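Brilteo to open repair and refill shop in Listmont

Household goods firm Brilteo will open its first repair and refill shop in Listmont next month, taking over the former Nisbet hardware store on the high street.

The shop will sell washing-up liquid, laundry powder and floor cleaner by weight. Customers can bring their own bottles and tubs or buy a glass jar at the till. A repair counter at the back will take in kettles, lamps, toasters and small kitchen items, with most jobs priced at £15 or less before parts.

Brilteo signed the lease in June. The building has needed a new roof and rewiring, and the old Nisbet shopfront has been kept and repainted. The work was done by Prarnilero, a building firm based in the town.

The company ran a trial stall at Listmont market over the summer and took in 93 items for repair. It also asked shoppers what they would like a permanent shop to stock. More than 1,000 replies came back, and kitchen basics were asked for most often.

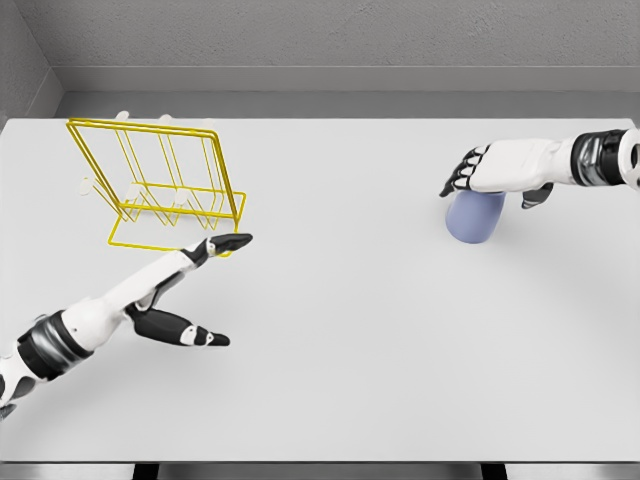
By the Brilteo Press Office
Oct 28, 2023

Dish racks, brushes and storage jars will be stocked from the first day. Garden tools and bedding will follow in spring.

The first 100 customers will be given a free refill of washing-up liquid. Anyone with an item waiting from the market stall can collect it from the new counter once the shop is open, and should bring their ticket.

Notes to editors: Brilteo sells household goods online and by post. Photographs of the shopfront are available from the press office on request.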